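Je commence un petit fil sur les mots de la table en français. J'apprends cette langue depuis longtemps et je travaille dans la vaisselle d'occasion, donc ces mots, je les rencontre tous les jours. Je m'excuse d'avance pour les fautes.

1. Le premier mot qui m'a donné du mal, c'est « plateau ». Dans mon dictionnaire, j'ai trouvé le plateau pour servir, le plateau de la montagne, le plateau de théâtre, le plateau de fromages. Un seul mot pour tout cela ! Dans ma langue, il y en a quatre.
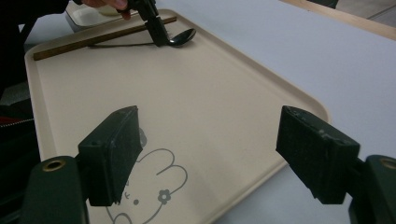

Dernière modification de la page : 26 septembre 2018

2. Le plateau avec un petit dessin imprimé, les vendeurs l'appellent souvent « plateau enfant ». Pas « d'enfant », ni « pour enfant ». J'ai demandé pourquoi la préposition a disparu. On m'a répondu : c'est comme ça sur les étiquettes. J'ai noté dans mon cahier.

3. Ensuite il y a « assiette ». On mange dans une assiette, mais un cavalier a aussi une bonne assiette, et les impôts ont une assiette. Et quand on est malade, on n'est pas dans son assiette. J'ai compris tard que dans cette dernière expression, il s'agit de la position du corps et pas de la porcelaine.

4. À la brocante de Desolier, une dame m'a vendu un « ravier ». Je croyais qu'elle parlait d'un ravin. C'est un petit plat allongé pour les hors-d'œuvre, et le mot vient de la rave, le légume. Je l'ai payé 40 centimes et il était très joli, avec un bord vert un peu usé.

5. « Soucoupe » et « sous-tasse » : j'ai posé la question dans notre groupe de conversation, où nous étions 47 ce soir-là. La majorité dit soucoupe. Les personnes venues de Belgique disent sous-tasse et elles ont défendu leur mot avec beaucoup d'énergie. Moi, j'aime bien les deux, mais sous-tasse est plus facile à retenir, car le mot explique lui-même où il faut la mettre.

6. Le catalogue Ranthorpe, que nous recevons au magasin, est traduit de l'anglais et il écrit « plateau à servir ». Une collègue française m'a dit que cela sonne étrange. Elle propose « plateau de service ». J'ai compté les pages à corriger : 100. Je vais le faire en novembre, quand il y a moins de clients. 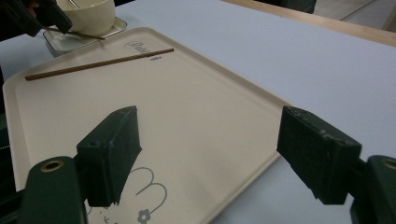
Pour les prépositions, j'ai d'ailleurs une petite règle qui m'aide beaucoup. Un verre à vin, c'est un verre destiné au vin. Un verre de vin, c'est du vin qu'on va boire. La même chose avec la tasse à café et la tasse de café. Quand j'ai commandé « une tasse à café » dans un bar, le serveur a été très poli, mais il a quand même souri.

7. Le mot que je trouve le plus beau est « desserte ». C'est le petit meuble où on pose les plats qu'on enlève de la table. Mais c'est aussi le train qui dessert une ville. J'ai vu le mot à la gare de Hirkik, sur une affiche, « desserte modifiée », et j'ai imaginé pendant une minute un chariot plein de vaisselle sur les rails.

8. On me demande en message privé quel dictionnaire j'utilise. J'en ai deux. Un moderne, et un ancien que j'ai acheté à la librairie Sheikh, où manquent les pages de la lettre K. Il n'y a pas beaucoup de mots français qui commencent par K, alors je vis bien avec ce défaut.

9. Correction pour le numéro 4 : un lecteur me signale que dans sa famille, le ravier peut aussi être carré. Merci à lui. Si vous avez d'autres mots de chez vous pour la vaisselle, écrivez-les en réponse, avec la région s'il vous plaît. Je cherche surtout comment on appelle le grand plat creux où on met la soupe quand on n'a pas de soupière.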